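Surface Finish Belongs on the Spec Sheet
By Ingvild Aasen

Furniture listings give width, depth and height to the millimeter, then describe the top as "natural." A buyer can't plan maintenance from that word. Oil, hardwax and lacquer age differently and need different care.

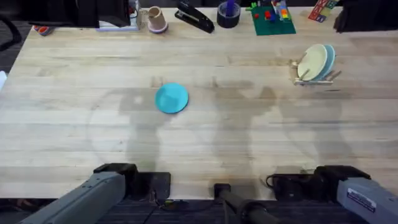
I read 99 table listings in August. Only eight named the finish, and two of those contradicted their own care leaflets. Orkstead prints the product name and recoat interval under the legs. Collow prints a washing symbol.
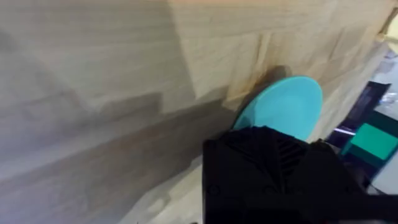 Wood-grain pattern on a creased surface, with a turquoise disc.

Retailers object that finishes change between batches. So do screws, and those get a part number. Tùng Trịnh, who refinishes tops at Lương, keeps a log of 721 jobs and tests every one with solvent before sanding.
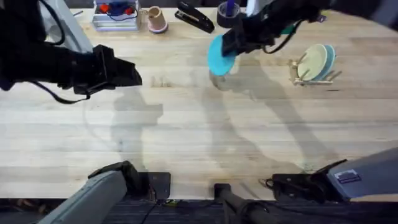
Pale blond work table, board seams running lengthwise.

The test costs him eight minutes per top. One printed line would remove it. I would make that line mandatory for any solid wood surface, with the recoat interval beside it. 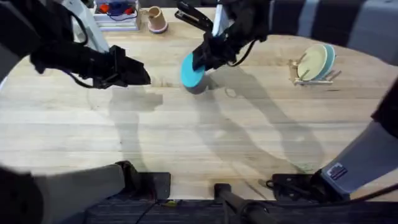
Blond-wood top with faint darker streaks and small marks.

Veneer needs a separate rule, and I would add layer thickness to it.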